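The Salt Ledger, by Giorgia Marras
Book one of the Eltov trilogy. 339 pages.

Every fantasy heroine must, by law, lose her parents before page 60. Wimero manages it on page 57, when the harbour lords of Iltside sink her father's ferry with her father on it. She inherits his debts, his terrible coat and a ledger in which the names of the dead turn up a day early.

The ledger is a lovely idea and Marras is mean with it in the right way. It gives names but no causes, so Wimero spends much of the first half following a perfectly healthy baker about, waiting for something to fall on him.
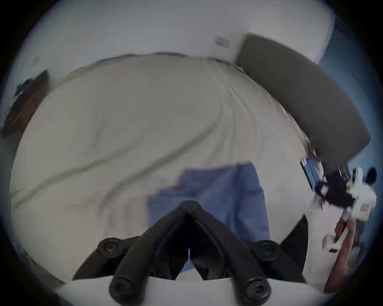
Piran, commenting on my notes on the opening chapters, thinks I'm being too kind and that the baker business goes on for three chapters when one would do. He has a point. He also wants more of Bassi, the smuggler with the cheekbones, and there we part company. Bassi smoulders on the quay, he smoulders in prison, and at one point he smoulders while seasick.

The last hundred pages are much better. Wimero finds her own name, does something very stupid about it, and the talk finally gets quick and nasty. I read that stretch in one sitting and let my tea go cold.

There's a map, with Eltov spelt two ways. Four stars, one of them for the coat.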